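Dretivia Lab Course, Module 9: Planning and Control for Two Arms and a Soft Object
Instructor: Wondimu Kahsay
Revised Sunday, April 6, 2025

Scope

These notes cover the software side of handling deformable objects with two arms. Read the section on frames first if you missed the last lecture. The code is in the Gramden repository under the planner directory; the perception node is Beyene and runs as a separate process.

1. Frames and inputs

All planning is done in the torso frame. The head camera image is projected onto the table plane using the calibrated extrinsics, then segmented. Beyene publishes one mask per object and a confidence value for each. The planner ignores any mask that touches the border of the image. Do not remove this filter to make your demo work.

A rigid object can be given a single pose. A plush object can't be treated that way: its ears and legs move with respect to the body each time it is touched. Beyene therefore fits a small graph of nodes along the mask, and the planner chooses grasp points from the nodes. Node labels (ear, head, body, limb) carry over from the previous estimate, and they are the weakest part of the output. When two limbs cross, expect labels to swap.

2. Occlusion

The hands and forearms hide part of the object from the head camera. We render the arm model from joint positions and subtract it from the image before segmentation. Fur lying over a forearm breaks this step, as the rendered arm removes pixels that belong to the object. The current fix compares the rendered depth with the measured depth and keeps the pixel if the measured surface is closer to the camera.

The plate causes a different problem. If the plush covers part of it, the fitted circle is poorly constrained, and the place target should be held at the last good estimate.
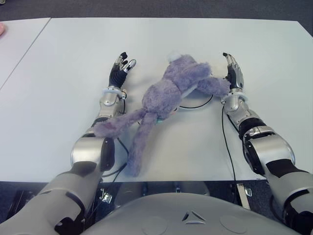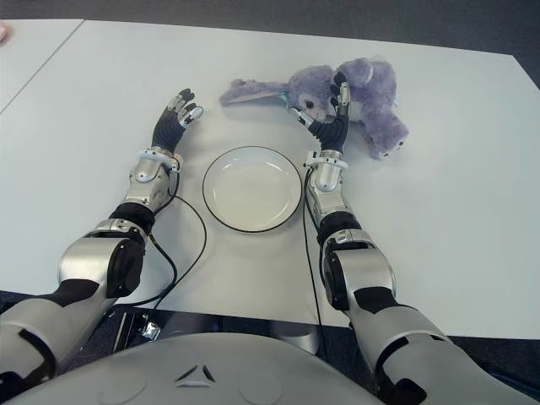
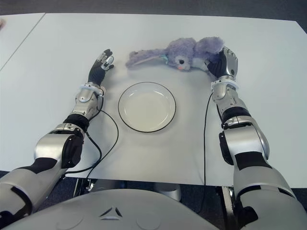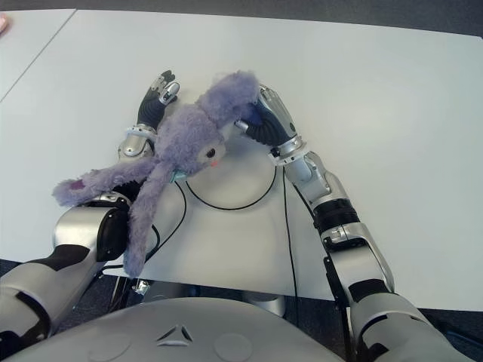
Why not plan both arms as a single system?
Planning in the joint space of both arms at once is possible, but it is too slow for replanning after each contact. Our planner gives one arm the lead and plans the other against the lead arm's swept volume. The cost is that some valid motions are never found. If the follower fails twice, the roles are exchanged and the query is run again.

3. Grasp control

Fingers close under a current limit, with no position target. Contact is declared when the measured current stays above threshold for 100 ms. On soft material the current rises slowly, so a threshold tuned on a rigid block will report contact late or miss it. Use the soft profile in the Grerkness configuration file and log the raw current in every run.

After contact, the wrist makes a short lift. Beyene is queried again before any transport motion is sent. If the node nearest the grasp has not moved with the wrist, the state machine goes back to pregrasp.

4. State machine

idle -> observe -> plan -> pregrasp -> close -> test lift -> transport -> release -> observe

Any state may go to hold. Hold keeps the arm position and the finger current. It does not open the hands. Leaving hold requires an operator command, and the planner must start from a new observation; cached trajectories are discarded.

5. Exercises

5.1 Add a check that rejects a grasp node lying under the other forearm. Use the rendered depth, and state what happens when the depth reading is missing.

5.2 Replay the supplied January log and find where the ear and limb labels swap. Propose a cost term that would penalize the swap. Two paragraphs are enough.

5.3 Change the lead arm rule so that it uses distance to the selected node. Report planning time before and after, using the same random seed.

Submit code and plots through the course repository. Logs go in the shared folder, one directory per run, with the configuration file included.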